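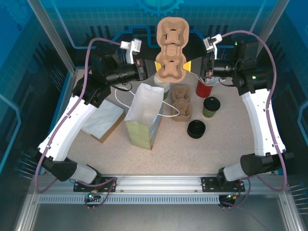 The Synod of Skamthorpe is the regular assembly of the Skamthorpe Union of Churches, a small Protestant body in the north of England. It meets once a year in September and is the union's highest authority in matters of worship, doctrine and church order. Its decisions apply to all 13 member congregations, which between them have 3,000 registered members.

Background

The union grew out of a group of independent chapels that shared ministers and a common hymn book. Each chapel kept its own rules, and practice differed widely from one to the next. Some held communion every week and others only at Easter and harvest. A loose yearly meeting of chapel elders, known as the Harms Conference after the village where it was first held, gave advice but had no power to bind anyone. The synod replaced it when the chapels adopted a joint constitution. The word "conference" is still used informally by older members.

Membership

Each congregation sends its minister and two lay members chosen by a vote of the church meeting. Congregations without a minister may send a third lay member instead. The seven elders of the union attend by right and may speak, but only four of them have a vote in any one year. The order in which they take their turns is fixed by the constitution. Visitors from other churches sit as observers.

Lay members serve for three years and may be chosen again after a gap of one year. Ministers remain members for as long as they hold a post in the union. A minister who has retired loses the right to vote but usually keeps an invitation.

Proceedings

The synod opens with a service of scripture and psalms, followed by the reading of letters from congregations. Ordinary business needs a simple majority. Changes to the service book or the statement of faith need two thirds of those present, and must then be read aloud at a Sunday service in every congregation before they take effect. A congregation may object in writing during this period, in which case the matter returns to the next synod.

Debates are open to members of the union, although those on the discipline of ministers are held in private. The minutes are kept in the library of the former Plemis Chapel, which holds 400 bound volumes of church records, including the surviving papers of the Harms Conference.

Service book

Much of the synod's time has been taken up with the service book. The first edition followed the custom of the larger chapels and was disliked in rural congregations, where prayers had mostly been spoken without a set text. A later revision, called the Grarkow Order, allowed the minister to choose between written and free prayer at most points in the service. The forms for baptism, marriage and burial remained fixed. The Grarkow Order is in use in all the congregations, with some local variation in the singing of psalms.

The 2026 synod opened on September 9, 2026. Its agenda included a proposal to allow lay members to lead communion where no minister is available.

See also

Church order
Congregational polity
Free prayer
Lay preacher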